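Catthorpe Home Water Efficiency Program
Interim Progress Report to the Rai Fund
Submitted 2024-01-16
Prepared by Padmavathi Rodrigues, Program Manager

3 comments | 12 shares

1. Purpose of this report

This report covers the second half of the grant year for the Catthorpe Home Water Efficiency Program. It follows the interim report filed in June and uses the same headings. Spending tables were sent separately to the grants office and are not repeated in this document.

2. Progress against targets

The grant agreement calls for home visits, repair of leaking fixtures, and follow-up with households on their water bills. Since the program opened, 2151 households have registered through the website, by telephone, or at the Dindetti branch office. Registration has closed in two of the service districts and stays open in the rest.

Home visits are on schedule in the north and center of Catthorpe. The east side is behind. Many homes there are rented, and written consent from the owner must be on file before any fixture is replaced. We revised the consent form in the fall so that an owner with several units can sign once for all of them. Returns have improved, although 82 households are still waiting for an owner's signature.

Toilet flappers and fill valves remain the most common repair, followed by kitchen and bathroom faucets. Outdoor spigots were added to the visit checklist at the request of the Fund's program officer.

3. Staffing and training

The program employs 15 field technicians, seven of them hired during this reporting period. New technicians complete classroom instruction and then work alongside a senior technician before visiting homes alone. One position at the Dindetti branch is vacant and has been advertised again at a revised pay grade.

4. Supplies

Faucet aerators and shutoff valves are bought from Fetodton under the supply contract approved last year. Two deliveries arrived late, and visits were rescheduled as a result. Fetodton has agreed to hold a reserve of the most used parts at its local warehouse. We will report on how well this arrangement works in the final report.

5. Kitchens and bathrooms with undermount sinks

Technicians have asked for clearer guidance on sinks mounted below a stone countertop. The seal between the basin and the stone is outside the scope of the grant, and our staff do not repair it. Where a leak is suspected at that point, the household receives a written referral and the visit record is marked accordingly. Faucet and drain work at these sinks remains within scope.
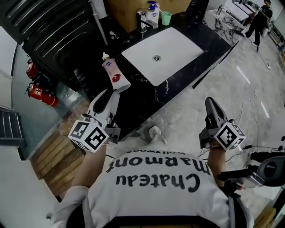

White undermount sink with round drain, set in a black marble countertop.

6. Issues requiring the Fund's attention

We request approval to move unspent travel money into the parts budget. The total value of the grant would not change. We also ask that the deadline for east side visits be extended to match the end of the grant year. A letter supporting both requests is attached.

7. Next period

Work will center on the remaining east side visits and on billing follow-up with households served in the first half of the year. The follow-up survey has been shortened to one page and translated for the Dindetti neighborhood. Survey results will be included in the final report.

Related items
Interim Progress Report, June
Owner Consent Form for Rental Units (revised)
Household Guide to Finding a Toilet Leak
Field Technician, Dindetti Branch: Position Open

Contact the program office | Copyright Catthorpe Home Water Efficiency Program | Back to top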